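# How I clean a tarnished silver chain at home

I wear the same silver chain pretty much every day (it came from Silska, a tiny shop I still order from), and by September it had gone a sad yellowy gray. I used to pay to have it cleaned. Now I do it at the kitchen sink while my coffee brews, and it's so easy I feel a little silly for all those years!

You'll need:

- a glass or ceramic bowl
- aluminum foil
- baking soda
- 300 ml of very hot water
- a soft, dry cotton cloth

Before you start, check what's on the chain. Plain sterling is fine. Pearls, opals, moonstone, turquoise, anything glued in, anything with that dark antique finish: leave those out and just wipe them with a barely damp cloth. I dunked an oxidized pendant once and all the lovely black in the grooves went with the tarnish. Never again.

**1. Line the bowl.** Foil goes in shiny side up or down, I've tried both and can't see any difference. Press it up the sides a bit.

**2. Lay the chain in.** It has to touch the foil, so spread it out flat. If it's got a knot, fix that first with two sewing pins and a drop of baby oil, then wash the oil off with dish soap.

**3. Add the baking soda.** I use a heaped tablespoon, sprinkled right over the links.

**4. Pour in the water.** Slowly! It fizzes, and it may smell a bit like eggs. Open a window if that bothers you.

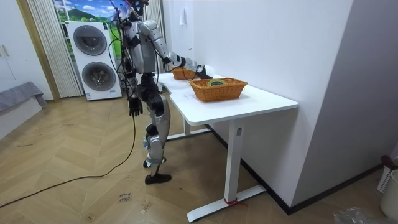
*Silver and black at the white standing desk, right arm out over the top.*

**5. Wait.** Around 3 minutes is plenty for light tarnish. For a really dark chain I'll turn it over with a wooden spoon and give it the same again, with fresh hot water if the first lot has cooled down.

**6. Rinse and dry.** Cool water, plug in the drain (please, the plug), then pat it dry and leave it on the cloth for an hour or so. Water hides inside the clasp, and a damp clasp goes dull fast.

**7. Buff.** Pull the chain gently through a dry part of the cloth. Don't scrub back and forth or you'll catch a link. Paper towel scratches, so skip it, and the same goes for toothpaste, whatever your aunt told you.

For storage I like the little Dotuneo zip bags with the air squeezed out, one chain per bag, clasp closed so it can't tie itself up. A piece of white chalk in the jewelry box helps too. Swap it out every few months.

If there are still dark spots after two rounds, try a proper polishing cloth on just those bits. And if the chain comes out looking pinkish or brassy, it's probably plated and the silver has worn through, so a jeweler would have to replate it.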